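The bus to Virkby left from behind the old grain exchange, and Flynn Bolger had been early for it by the better part of an hour, because his mother had always been early for buses and he had never found a good enough reason to stop. He had the cake tin on his knees. Inside it was a fruitcake made from his aunt Cosgrove's recipe (she had married a Cosgrove, buried him, and been called by nothing but his surname ever since, even by her own sisters), and he was taking it back to her so that she could tell him what was wrong with it.

Something was wrong with it. He had baked nineteen of them since October, if you included the one that caught fire a little, and every one had come out decent and none of them had come out like hers. He had followed the card. He had bought the dark sugar, and then the darker sugar, and had soaked the raisins overnight in cold tea with the lid on and the lid off.

"You'll be wanting the stop after the chapel," said the driver, who remembered him, or remembered the tin.

It was a pretty ride if you liked wet fields, and Flynn did. The road went up past the quarry and along the top of the ridge, where you could see the sea for as long as it takes to unwrap a mint, and then it dropped down through the beech woods with the branches knocking on the roof. He thought about what he would say. He had been meaning for a year or more to say something about the house, and the stairs in the house, and the spare room he had at the back of his own place that got the sun until noon.

Aunt Cosgrove was at the gate in her green coat, looking as though she had been passing it by chance.

"You've lost weight," she said, and took the tin from him and held it to her ear, like a clock she didn't trust.

They had tea at the table two cups deep before she would so much as lift the lid. That was how it had always gone. First there was the news, which took in the neighbor's hip and the new people at the post office, and then there was a silence in which you could hear the stove, and then there was a second pot. 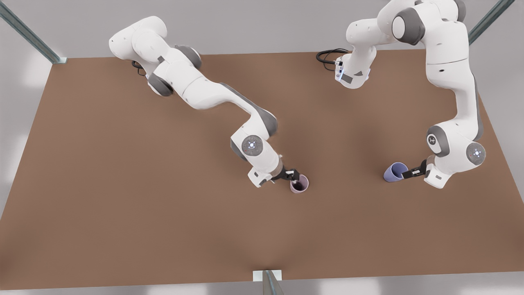 *Two at a table, a cup for each.*

"Well," she said at last, and cut a slice so thin you could have read a letter through it. She chewed for a good long while. She looked out of the window at the bean poles.

"It's a nice cake," she said.

"It isn't yours, though."

"No, it's not mine." She cut another slice, a proper one this time, and he took some heart from that. "What are you baking it in?"

"The oven."

"What oven, Flynn?"

He told her about the oven, which was a Paveo, electric, with a little light in it and a bell that rang when it thought you ought to come and look. She listened with great patience. When he had finished she got up, holding on to the back of the chair a moment longer than she used to, and went over to the black stove in the corner and laid her hand flat on its side, the way you would with a horse.

"The door on this doesn't shut," she said. "It hasn't shut since before your uncle died. I prop the coal shovel against it, and when it slips I go and prop it again, and some days I'm out in the garden and it slips and I'm none the wiser. So it's hot, and then it isn't, and then it's hot again. I couldn't write that on a card."

Flynn laughed until he had to put his fork down, and she laughed too, with her hand still on the stove. He thought of all those raisins.

The light had moved around to the sink by then. He dried while she washed, and he said his piece about the spare room rather badly, to a plate. He said it got the sun. He said there was one step down from the kitchen and that he could put a rail on it.

She rinsed the cake tin and set it upside down on the drainer, then turned it right way up again and dried it herself.

"And would there be room," she said, "for a stove?"

He said he would have to measure. She found him the tape in the dresser drawer, under the string, and held the other end of it for him against the wall.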